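Household Fruit Storage and Waste Study
Progress report to the Vrabec Fund
Reporting period: March to August
Submitted: 28 August 2020

1. Status

The study is on schedule for the main collection and behind schedule for the storage chamber work. Spending is within the approved budget. No change to the grant total is requested. One transfer between budget lines is requested in section 6.

2. Enrollment

The target was 296 households in the two districts of Zastilora, and this was met before the end of the second month. Each household received a kitchen scale, a set of record sheets and a return envelope. Enrollment by mail replaced the doorstep visits described in the original plan. The response rate by mail was lower than expected in the upper district, and a second mailing was needed there. The cost of the second mailing was charged to the travel line, which had been largely unused.

Households record fruit bought, fruit eaten and fruit thrown out, by weight, for each shopping cycle. They also record where the fruit was kept: refrigerator, cupboard, or open bowl or plate at room temperature. Fruit that is cooked or given away is entered in a separate column. This column was missing from the first print run of the sheet, and the records affected have been marked in the database.

3. Records received

A total of 2562 record sheets had been received and entered at the close of the period. Sheets with no weights, or with weights in mixed units that could not be resolved, were set aside. They remain in the file but are excluded from the tables.

Data entry is done in Pletora, the database already used for the office's water survey. The double-entry check is complete for the lower district and in progress for the upper. Most errors found so far are misplaced decimal points. A range check has been added to the entry form so that weights above the capacity of the scale are rejected at the time of entry.

4. Preliminary observations

The following should not be quoted outside the Fund until the upper district check is finished.

Apples account for the largest share of weight bought in both districts. Loss of apples is low in the refrigerator and higher at room temperature, and the difference widens in the warmer months. Lemons show the reverse of what was assumed in the proposal. Households buy them in small numbers, keep them for long periods, and discard a large part of them after they have dried out or grown mold.

Mixed storage is common. Many households keep apples together with other fruit in one container, and the sheet does not ask which kinds are kept side by side. Apples give off ethylene, which speeds ripening in sensitive fruit, so the question matters for bananas and pears in particular. A line for this has been added to the revised sheet, which goes out with the next mailing. Earlier records cannot be corrected for it.

5. Storage chamber work

The two chambers ordered from Folto arrived late. The first is installed and holds its set temperature. The second failed its humidity test on delivery: the sensor read high against the reference instrument at every setting. Folto has agreed to replace the sensor under warranty. Until then, all runs are being made in the first chamber, one condition at a time, and the order of conditions has been changed so that room temperature runs come first.

Each run uses fruit from a single wholesale lot. Samples are weighed at the start and on each working day. Firmness is measured only at the start and the end, as the test destroys the sample. The first apple run lost over 100 grams from one tray through a recording error, and that tray will be repeated.

6. Requests

The Fund is asked to approve the transfer of the unused travel balance to printing and postage. No other action is needed at this time.

7. Next period

Complete the upper district check. Mail the revised sheets. Bring the second chamber into service and start the lemon runs. Deliver the draft tables to the Fund ahead of the annual review.

8. Illustrations

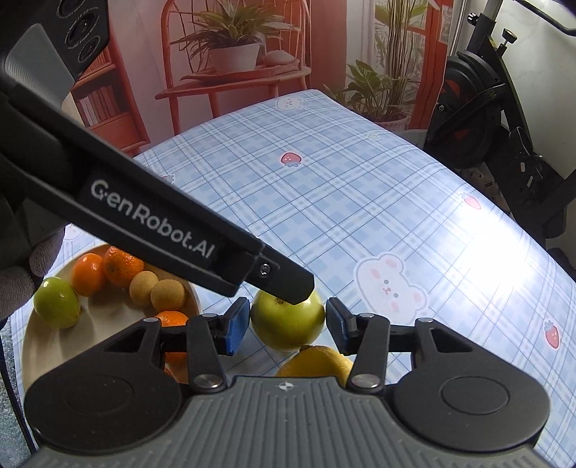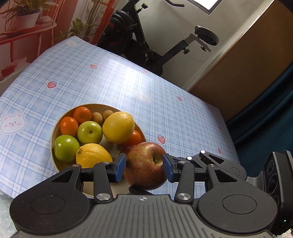
Fig. 1 (first picture): green apple, with a plate of fruit to the left. Fig. 2 (second picture): red apple and lemons.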